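Cludbridge laundry goes a full year without a lost-time injury

03/05/2022

Staff at the Nambiar commercial laundry in Cludbridge had cake for breakfast this morning, and they had earned it. The site has just completed a full year without a single injury that kept someone off work, the first time it has managed that since the doors opened.

It's a cracking result for a workplace with plenty of ways to get hurt. The laundry washes and presses linen for hotels and care homes across the district, which means hot pipework, heavy wet loads, strong detergents and a lot of trolleys moving through narrow aisles. In the year before, 4 people had been signed off, 3 of them with back or shoulder strains and the other with a scald from a steam line.

Rekha Kamath took over as site safety lead in September and went straight to the people doing the lifting. She spent her first fortnight on the floor, working both the early and late shifts, before she changed anything at all.

"They already knew what was wrong," she said. "The sorting tables were too low, the cages were overfilled and the steam valve was in a daft place. I wrote it down and took it upstairs."

Upstairs listened. The sorting tables were raised and can now be set to suit whoever is using them. Trolley cages have a painted fill line, and anything over it goes back. The valve has been moved to chest height and fitted with a guard, and the pipe behind it is lagged from end to end.

The change people talk about most is the smallest one. Any worker can stop a line with a word to the shift lead and no form to fill in until afterwards. Lyle Mercado, who has worked on the pressing side for years, admits he had his doubts.

"I thought we'd be stopping every five minutes," he said. "We don't. But when something sounds wrong we stop, and the fitters come, and they thank you for it!"

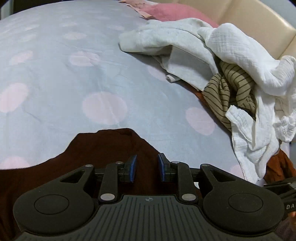 Near-miss reports have shot up as well – 200 of them over the year – and Kamath is delighted about that. Most were small things such as a slippery patch by the loading bay, a missing glove box or a trolley with a wobbly castor. Each one goes on a board by the canteen with a name next to it, and it stays there until the job is done.

Training has had a shake-up too. New starters now spend 2 days alongside an experienced colleague before they handle chemicals, and the safety sheets have been rewritten in plain words with large print. Geum-ok Ban, from the night shift, checked every page against what really happens at the dosing pumps and sent quite a few of them back.

Next on the list is noise in the drying hall, where new door seals are being tried on one of the older machines. Kamath hopes to have the rest fitted by the end of the summer. Other local firms who would like to look round can ask at the site office, and the kettle is usually on.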